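How to Hand a Packing Step to a Two-Arm Cell (and Keep Your Team on Board)

Posted July 7, 2023 by Sayaka Tsuji

If your packing bench looks anything like ours at Stendico did, there's one fiddly job everybody rotates through and everybody dreads. Ours was moving small parts from cup to tray, 1340 of them on a busy shift. Here's how we started giving that job to a pair of arms, and I'm still excited about it!

Step 1. Ask the people who do the job. Huguette Leblanc has packed here longer than I've worked anywhere, and her notes became our task list.

Step 2. Keep the bench simple. Cover the table with matte paper, clamp it at the corners, and put out one container to pick from and one tray to fill. Add more later.

Step 3. Practice with everyday stuff. Markers are great for this (cheap, light, easy to spot on brown paper).

Step 4. Write down who does what now. Mireille Aubert went from packing to running the cell two days a week, and she got training hours and a new line in her job description before the first trial. Please do this early!

Our practice bench, with the cup of markers and the blue tray, then the arms up close:

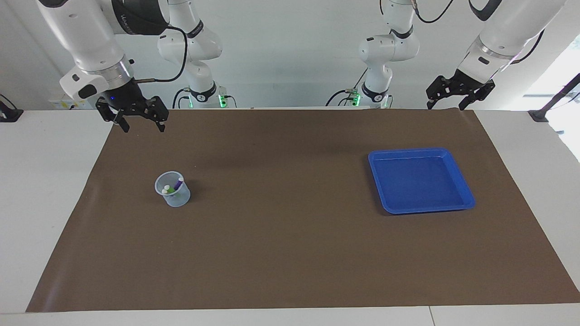
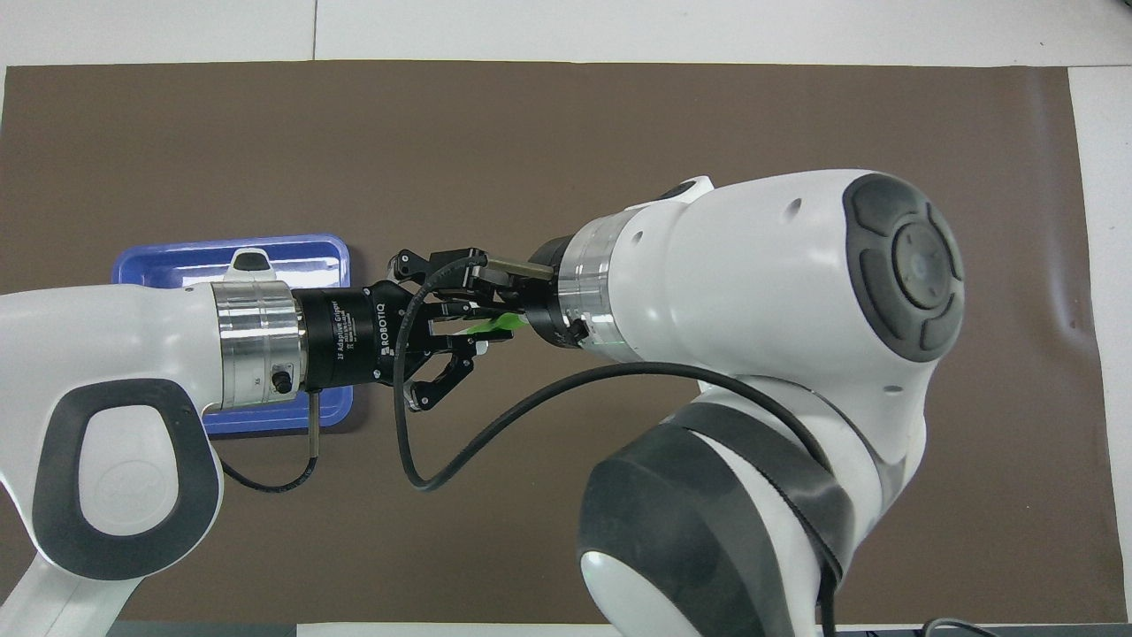

Step 5. Let the operators set the pace. Mireille stopped our first long trial at 400 picks and rewrote the tray layout on the spot, and the next version was so much better. Keep a notebook at the bench for changes like hers, and go through it together every Friday.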